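**Wetbridge open day: anybody else go?**

**murray_o** · May 2, 2022

Drove over to the Grimshaw lab for their open day and I'm still kind of buzzing! They had a gray arm picking stuff out of a bin, right there on a table, and they let us stand around as long as we liked. I stayed way too long (my wife had gone off to find coffee and came back mad). 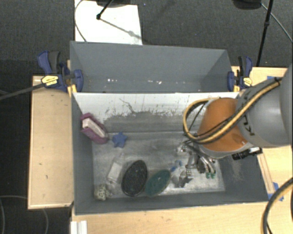
Anyway, what got me was how ordinary the stuff was. Scrub brush, scouring pad, a clear bottle. I asked Emília Kubíček, who was running the demo, about the bottle and she said see-through things are the ones she loses sleep over.

**cudat_carl**

I went too and wasn't that impressed, sorry. I timed 13 picks and my kid could've beaten every one. Also, bar clamps holding the bin down? I've got those in my garage.

**murray_o**

Clamps are fine, Carl! What would you use?

**pennywhistle**

With Carl on speed, not on clamps. Our line at Avuddale is way quicker, but it only ever sees one part. Toss it a scrub brush and it'd just stop.

**cudat_carl**

OK, fair. Still want to see it run a full shift. Are they doing another one?

**murray_o**

September, she said. Parking was 2 bucks, bring coins.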